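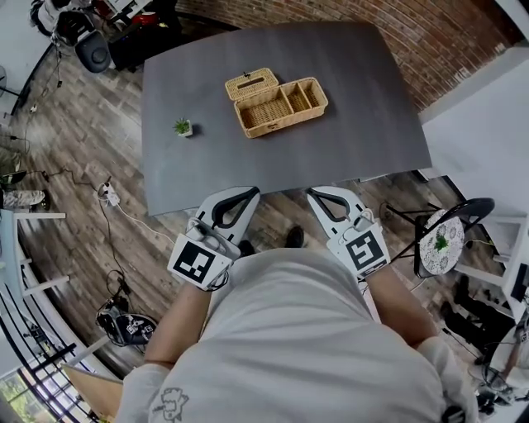 A lidded wicker basket with three compartments, one wide and two narrow.

How to Clean and Store a Wicker Basket

Wicker is a strong material, but it does not like two things: much water and very dry air. I have repaired baskets at home for many years, and most of the damage I see comes from wrong cleaning. With a little patience you can do the work in one afternoon.

What you need

A soft brush (an old paintbrush is good)
A vacuum cleaner with a brush head
Two cotton cloths
Mild dish soap
A bowl with 1 quart of lukewarm water
A toothbrush
Sandpaper, 600 grit, only if there are sharp ends
Clear paste wax, only for wooden parts

Step 1. Empty the basket and look at it

Take everything out, also the lining if there is one. Turn the basket over and look for broken strands, dark spots and small holes. A fine powder under the holes can mean insects. In this case put the basket in a closed plastic bag and keep it away from your other baskets until you have treated it.

Step 2. Remove the dry dust

Vacuum first, with low power. Then use the paintbrush and follow the direction of the weave. If your basket has dividers, the dust collects in the corners where the divider meets the bottom. Hold the basket upside down and tap it gently with your hand. Do not skip this step, otherwise the dust becomes mud when you wash.

Step 3. Wash with little water

Put a few drops of soap in the bowl. Dip the cloth and wring it as strongly as you can. It should feel damp and leave no drops. Wipe one side at a time, and use the toothbrush for the places the cloth cannot reach. After this, wipe again with the second cloth and clean water.

Never leave the basket in the sink. The strands swell, and when they dry the shape is often changed. Painted baskets need even less water. Try first on a small place at the bottom.

Step 4. Dry it the same day

Place the basket in the shade where the air moves. If it has a lid, leave the lid open the whole time. Turn the basket every hour. I like to start in the morning, so it is dry before the evening. Direct sun is fast, but it makes the strands pale and easy to break. The same is true for a hair dryer on hot.

Step 5. Take care of the hinge and the latch

Many lids are held only with loops of thin cane. Open and close the lid slowly and look if a loop is worn. You can replace it with waxed linen thread, passed through the same holes 5 times and tied on the inside. For a wooden latch, sand the rough places lightly, then rub in a very small amount of wax. Wait 20 minutes and polish with a dry cloth.

Step 6. Store it correctly

Choose a room which is not too damp and keep the basket away from the radiator. Do not put heavy things on the lid. If you stack several baskets, put a sheet of paper between them. In winter, when the heating is on, I wipe mine with a damp cloth every second Wednesday.

If there is mold

Mix one part white vinegar with four parts water, wipe the spots and dry as in Step 4. If the smell comes back after two treatments, the mold is deep in the strands and the basket should not be used for food anymore.

Written by Kieran Geraghty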